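Lorry hits front of Climside bakery

A bakery in Climside is closed until further notice after a delivery lorry left the road and struck the front of the building on the morning of 28 April 2022.

The lorry was heading downhill on Zasach Road shortly before the shop was due to open. It mounted the pavement at the bend, knocked over a lamp post and came to rest with its cab through the main window of the Flillo bakery.

Two people were taken to hospital, the driver and a member of staff who had been setting out bread near the door. Police said neither was thought to be in danger. A further six people working in the kitchen at the back left by the rear exit and were unhurt.

Fire crews propped up the upper floor before the lorry was towed away in the early afternoon. Residents of the flats over the shop were told to stay elsewhere overnight while engineers looked at the front wall. Gas and electricity to the building were switched off. 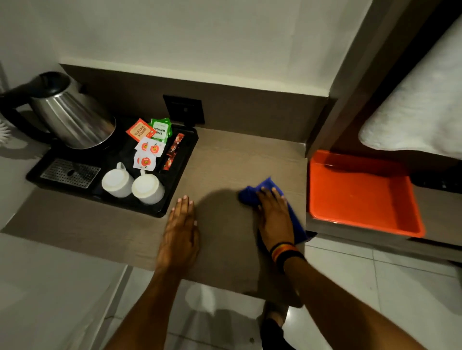
Is Zasach Road open again? Traffic is moving in one direction only, uphill, and the downhill lane stays shut between the bakery and the junction with Chareonsuk Street until the wall has been made safe.

The number 42 bus is running by way of the station and will not call at the two stops nearest the bend. Parking outside the neighbouring shops has been suspended.

Police are looking into the cause and have not said whether the brakes or the speed of the lorry played a part. They want to hear from drivers who were on the hill at the time, above all those with dashboard cameras. No arrests have been made.

The bend has been the scene of an earlier crash. In December a car went through the railings opposite the bakery, and the council put up a temporary barrier that is still in place. The council said it would review the speed limit on the hill once the police had finished their work.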